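An afternoon at the Rakena workshop
Posted July 15, 2022
Filed under: Visits, Robots, Things I now want to build

I had been meaning to get out to Rakena since February, when Signe Kragh stood up at our club night and told us that a few of them were building hand-held grippers and a robot arm to go with them. Last week I finally made it, and I've been boring my family about it ever since.

Rakena is a shared workshop above a tile shop. You pay 30 a month, you get a shelf and a key, and you're expected to sweep up. Downstairs is the noisy stuff (lathe, bandsaw, a very old pillar drill) and upstairs is where Signe and Setareh Vahidi have their project, which they call Nondik. The idea is that you do a small household job yourself, holding a gripper in each hand, and the recordings are later used to teach the arm the same job. I'd read about this sort of thing but never stood next to it!

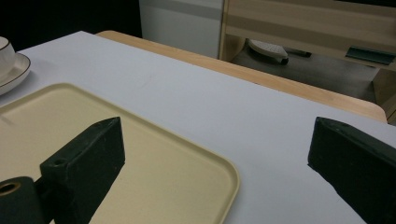 Setareh does most of the mechanical design and was happy to be pestered. She is on her fourth shape of finger, having started with long thin ones that bent, and she talked me through every one of them with real affection. The current pair is the dark green, chunky sort with the sloping tops, and you can see from the scuffs that they get used. She wants them blunt enough to survive being knocked on a table and still fine enough to get hold of something skinny. The files are numbered and the last one I saw on her laptop was 248, so there has been a fair bit of fiddling in between.

The job of the moment is chopsticks. I'd expected blocks or tennis balls, but Signe says chopsticks show up every fault you have. They roll, they're light, and if the fingers close even slightly out of line the stick swings round and points at you. I had a go (of course I had a go) and dropped my first one straight on the floor. The second went better, and I was absurdly pleased.

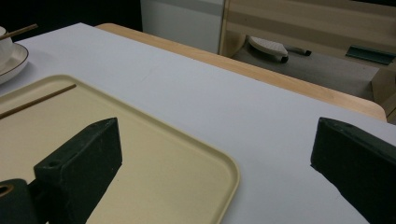 Setting up between runs takes longer than you'd think, and it's the part I enjoyed watching most. They try to start from a different arrangement each time so the arm won't learn just one. One chopstick might go across the top of the cup with the other down on the tray, and then for the next run they shuffle everything about. Signe has a notebook for this with little drawings in it, all labelled in pencil, some of them rubbed out and redone so often that the paper has gone furry.

We stopped for tea and looked at the software, which is called Bindia and was mostly written by Setareh on train journeys. It lines up what the two grippers were doing with what the cameras saw, and then plays it back at whatever speed you like. At quarter speed you notice how much your wrists do without asking you. I hadn't realised how often I tilt my hand just before I close it.

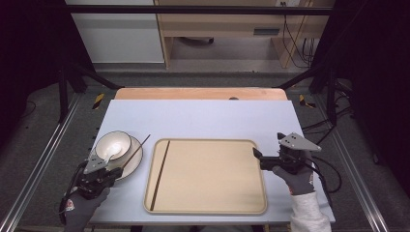
The gloves-on part is tiring, by the way. After roughly 2 hours Signe's forearms have had enough and they swap over. The grippers have lost weight with each version, but there's still a plate, a body and a cable to carry on each hand, and your shoulders know about it. Setareh would like to lose the cables altogether. Signe would like to keep them, having once had a battery go flat near the end of a very good session. I kept out of that one.

The arm itself was in pieces on the bench downstairs when I came, waiting for a bearing from Fultico, so I didn't get to see it pick anything up. A shame, but it did mean I could look right inside the shoulder joint, and the wiring in there is beautiful. Everything is laced by hand with waxed thread.
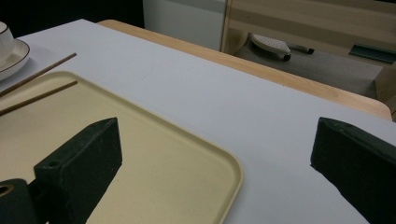
Both chopsticks on the tray, fingers wide open.

If you fancy going, they're glad of visitors but do write first, and wear shoes you don't mind getting swarf in. Parking is hopeless, so take the bus and get off at the stop after the bridge. I've promised to go back once the bearing is fitted, and I've already got a pair of fingers on my own printer at home. They're orange because that's what was loaded.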